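Ticket: Dryer stops with heat still on, drum still turning, display says 00
Status: Reopened (third time)
Unit: Tranberg vented dryer, second floor laundry room, Kalik Building
Opened by: Shiela Macapagal
Assigned: Wilfredo Ocampo

Shiela Macapagal wrote:
The dryer finishes its cycle and then doesn't. Display goes to 00, the little chime plays, and the drum carries on turning as if it had somewhere to be. I let it go once to see. It was still at it when I came back from lunch. Everything comes out bone dry and creased like an old map. Opening the door stops it. Closing the door starts it again, without pressing anything, which I did not enjoy.
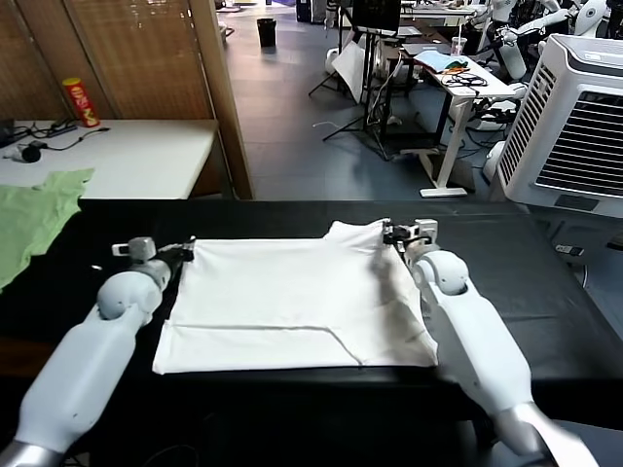
White shirt, likely a tee, folded, crease still across the lower part.

Wilfredo Ocampo wrote:
Thanks, Shiela. Please stop closing the door on it. I've asked for the breaker to be left off when the room is empty.

Things I have been told to try by the Tranberg support line, in the order I was told to try them:

1. Turn it off and on again. Done. It came back with the chime, very pleased with itself.

2. Clean the lint filter. Done. Filter was already clean. Cleaned it again so I could say yes on the phone.

3. Check the moisture sensor bars inside the drum. They had a film on them, probably dryer sheets. Wiped with white vinegar and a soft cloth, ran a load of shirts on Cotton Normal. Cycle ended on time according to the display. Drum disagreed.

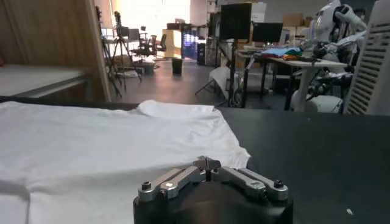 4. Check the vent run. Hose was kinked behind the machine where somebody shoved it back against the wall. Straightened it and fitted a new clamp. Drying time dropped by 14 minutes, so that was a real fault, just not ours.

5. Call the support line back. On hold for 96 minutes. I now know the hold music well enough to perform it.

Closing as improved.

Shiela Macapagal wrote:
Reopening as not improved. It did it again this morning, same 00, same chime.

Virgilio Manalastas wrote:
Jumping in from facilities. If the drum runs with the display at 00, the board thinks it's off and the motor relay hasn't let go. Welded contacts. The old Hanrahan units did this every August when the room got hot. Wilfredo, power off at the breaker, back panel off, meter across the relay contacts with the coil unplugged. Should read open.

Wilfredo Ocampo wrote:
Reads closed. Gave the relay a tap with a screwdriver handle and it opened. Ran it through 4 short cycles and it behaved on all of them - I don't trust it.

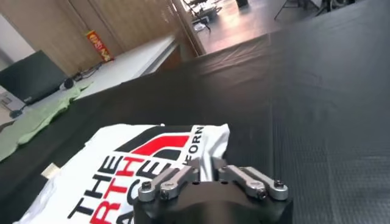
A relay that has stuck once will stick again, and tapping it is not a maintenance plan, whatever we do with the vending machine. The door business has the same cause: the door switch cuts the motor circuit, so with the relay stuck, shutting the door just hands the power back. I'd like the board replaced. Nutel has one in stock at a little over 200 dollars with the relay already on it.

Kristine Policarpio wrote:
Can we replace only the relay? Asking on behalf of the budget.

Wilfredo Ocampo wrote:
We can if somebody here wants to solder it. I have seen my soldering. Virgilio has seen it too.

Virgilio Manalastas wrote:
Order the board.

Kristine Policarpio wrote:
Approved. Please put the ticket number on the invoice this time.

Wilfredo Ocampo wrote:
9 March 2025. Board in. Swapped it with the breaker off, moved the connectors over one at a time, put back all the screws but one, which is under the machine and can stay there. Full load of towels on Cotton Normal: display to 00, chime, drum stopped. Door closed, drum stayed stopped. Leaving the ticket open until Shiela has had a week with it.

Shiela Macapagal wrote:
It stops now. The chime is louder. Is that a separate ticket?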